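Gillies Marsh Bittern Call Records

Version 8. Plain text, comma separated, UTF-8.

Contents

The data set holds 3610 rows. Each row is one listening period at one point on the marsh, with the number of American bitterns heard calling. Bitterns are hard to see in tall reeds, so sightings were not required and are noted only where they occurred. Of all rows, 862 have at least one calling bird. The rest are true zeros and should be kept in any analysis of where the birds are absent.

Listening points

There are 18 points, numbered from the Pravlow end of the dike to the Grosto outlet. Points 5 and 6 are close enough that a loud bird can be heard from both. We did not try to remove double counts. If this matters for your work, drop one of the two.

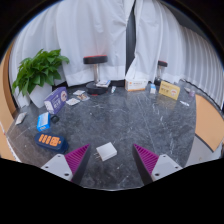 Posted by the Fikance Wetland Data Group | February 3, 2020

Columns

point: number of the listening point
start: local time the period began, 24-hour clock
calling: number of separate birds heard
seen: number of birds seen, blank if none
wind: Beaufort number
water: reading from the nearest staff gauge, in inches
notes: free text, as written in the field book

A blank in the wind column means it was not written down. It does not mean calm, which is entered as 0.

Known problems

The gauge at point 11 was reset after the October flood, and readings before and after it are not on the same scale. Some notes mention soras and Virginia rails. These were added when the observer felt like it and should not be used as counts. Males call mostly at dusk and before sunrise, and the midday rows will run low for that reason.

Changes in this version

Two points with swapped numbers were corrected. Start times are now all in local time.

Use

Free to use and share with credit to the group. Please give the version number.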